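Cotton on a Rod: Do We Need the Kit?

Every few months somebody tries to sell our bench group a better way to wipe out a narrow tube. The latest is the Joltar set, which comes in a box with a booklet and a bag of refills and wants $20 of your money. The order code is 3114, if you must. The booklet says the set will "transform your bench routine." I have been wiping out tubes for a long time and my routine has resisted transformation so far.

Strip away the booklet and you have a thin metal rod, some cotton, and the advice to work over a white tray. I have no quarrel with the tray. Dark lint and grit show up on white, and a rod that gets put down on a tray doesn't roll off the back of the table. You can buy a tray like that anywhere. 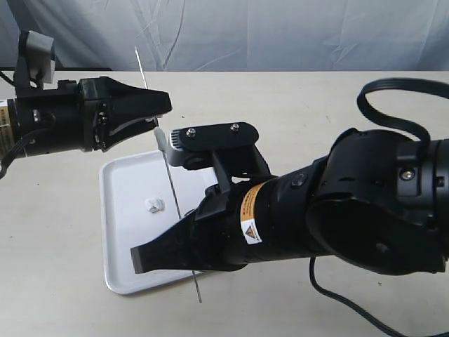 One reader in Plokgate thinks I am being unfair, and wrote in to say that the rod was never the point. You pay for cotton that stays put, the letter went on, and anyone who has fished a lost wad out of a long tube with a bent paper clip will pay it gladly.

Fair enough, I have owned that paper clip. But cotton stays put when it is wound tight and in one direction, and falls off when it isn't, and the price of the cotton has very little to do with it. The Le Roux handout we passed around in October said the same in half a page. It also said to twist the rod the way you wound it, both going in and coming out, and I notice the Joltar booklet leaves that out entirely.

Then there is the business of the background. Vutent, the shop that stocks the set, now tells customers to hang a plain cloth behind the table and keep the top pale, so that small parts are easier to spot. I believe the part about the tabletop. I have my doubts about the cloth. It collects lint, somebody has to wash it, and I have yet to drop a screw upward.

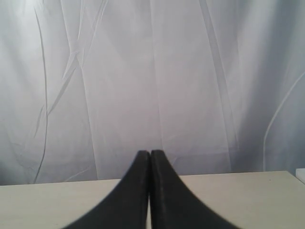
Cream tabletop with a white cloth behind it.

What I would spend money on is a second surface. Put the supplies on a shelf to one side and leave the main table for the job in hand. Small metal pieces go in a shallow dish. Cotton stays in its bag until you need it, and you close the bag afterward, please. Half the fluff people complain about comes from a bag left open next to the work.

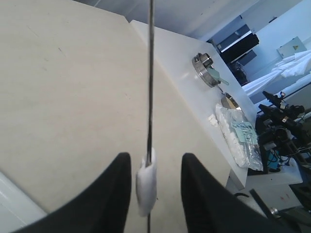
A tuft of cotton at the rod, supplies on the white shelf to the right.

The refill bag claims to be good for 400 wipes. I got nowhere near that, though I wind mine fat. If you have counted yours, send the number in and say what size tube you were doing. Until then I'm sticking with the old rod and drugstore cotton, and the booklet is propping up the short leg of my stool.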